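# Teaching the Bench Arm to Fill a Basket

This guide is issued by the Stornville shared workshop for members using the Toom bench arm. It covers a first pick-and-place task with play fruit and a wire basket.

1. Clear the middle of the table and set the basket within easy reach of the arm.
2. Mark the basket's position in the log — later runs depend on it.
3. Set the gripper speed to 40 percent in the Dulow control panel.
4. Guide the arm by hand to a point over the basket and save it as "approach."
5. Lower the gripper to the rim and save the second point as "release."

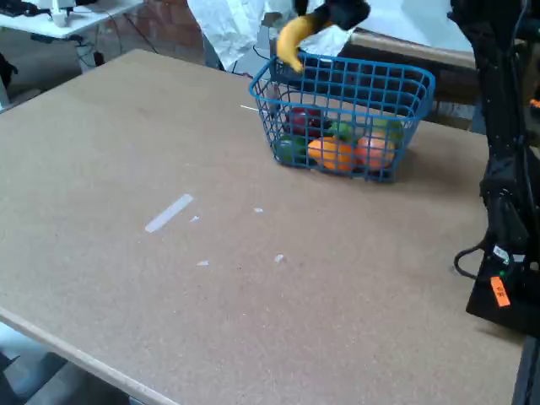 The gripper with the banana, at the rim of the blue basket.

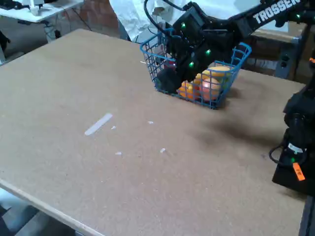

Greken, commenting on the first issue of this guide, asked that the release point be set a little higher for long pieces, as a low release had caught the wire on several runs. Members handling long pieces should raise it by 42 millimeters and save it under a separate name.

6. Run the sequence once at low speed with a hand near the stop switch.
7. Record 60 runs before changing any setting. A full set for the workshop log is 300.
8. Return the arm to its rest position and switch off the supply.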